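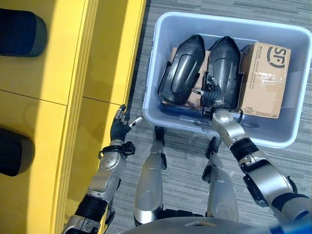 Lestonitz Recording Kit, reviewed after one August of use

We bought the Lestonitz kit to collect demonstrations for a shelf-restocking policy. It includes the operator gloves, wrist cameras, a head camera mount and the Sokley software that lines up the streams. Our task was moving black molded trays between a storage bin and a yellow shelving unit, and we kept 816 episodes.

Setup

Mounting took a morning. Calibrating the gloves was slower, and the thumb needed redoing whenever we changed operators. The manual covers this in one paragraph on page 35.

Wrist cameras

They are the best part of the kit. The head view loses the fingertips as soon as the hand goes over a tray wall, and the wrist view usually gets them back.
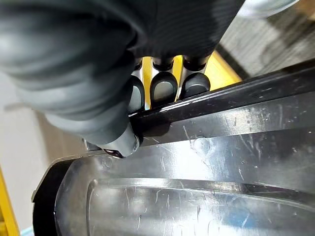

Wrist view, black-capped metal pegs at the rim of a clear tray.

The palm takes up a lot of the picture. We cropped it out at first, then put it back when the policy got worse at judging distance. Scratched clear plastic also throws reflections, so plan the lighting before you record anything you mean to keep.

Labeling

Sokley cuts each episode into reach, grasp, move and release. It handles black trays in a row on a shelf well enough. Most of our fixes were to the release label, which it tends to place early.

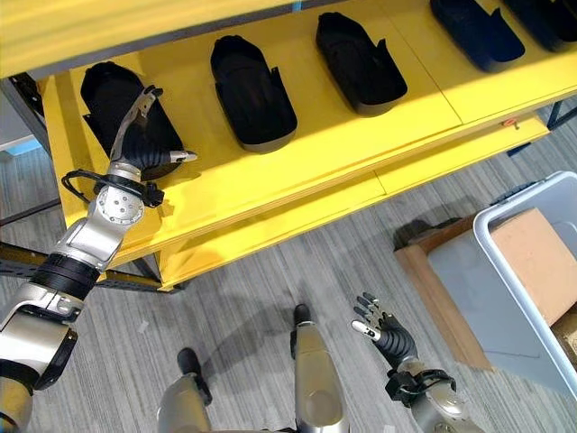
Jiahui Ye commented that her group had the same early releases and got rid of most of them by recording a short pause before the hand opens. She would still buy the kit again, but only with the longer cable.

We have started adding the pause. Failed attempts are worth keeping too, and we tagged 327 of them separately. The software lets you do this with one key, and the tag survives export.

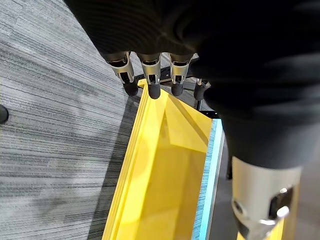 Verdict

Good cameras, decent software, thin manual. The Dindley kit is cheaper but has no wrist view, and we would not go back to it. Four stars.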